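How Do You Pick a Hand for a Robot?

Think about all the things your own hands did this morning. They pulled up socks, squeezed toothpaste and maybe carried a bowl of cereal without spilling (well, not much of it). A robot arm has to do its jobs with whatever hand we give it, and that hand is called a gripper.

Grippers come in lots of shapes. Some have two stiff fingers that open and close like a pair of tongs. Some have soft, bendy fingers, and some have no fingers at all – they use a suction cup, like the one that holds a hook on your bathroom wall!

Lieven Meijer and Marcelino Batista work on a project called Solel, and their job is to find out which gripper suits which chore. They do a lot of their testing inside a computer, in a make-believe kitchen that works a bit like a video game. If the robot drops a pot of soup in there, you just press a button and the kitchen is clean again. Wouldn't that be nice at home?

Each gripper gets 100 tries at the same chore. The pot always starts in the same place, so the test is fair. Then Lieven changes one thing, and only one thing, and the whole test runs again. By April they had run 2,456 tries, and Marcelino had made a very long chart of every single one.

Pots are tricky, by the way. The rim is thin, the sides are round, and if there's something in the pot it can slosh when you tip it. Fingers that come straight down have to stop at just the right height – too high and they close on air, too low and they bump the pot.

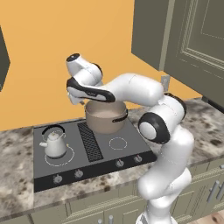
Try It Yourself

You can run your own gripper test on a Saturday afternoon. Find some kitchen tongs, a clothespin and a pair of oven mitts, and ask a grown-up for an empty plastic cup. Now try to lift the cup with each one, 5 times each, and put a check mark on your paper whenever you get it up without a wobble. When you're done, pour in a little water and go again, preferably over the sink!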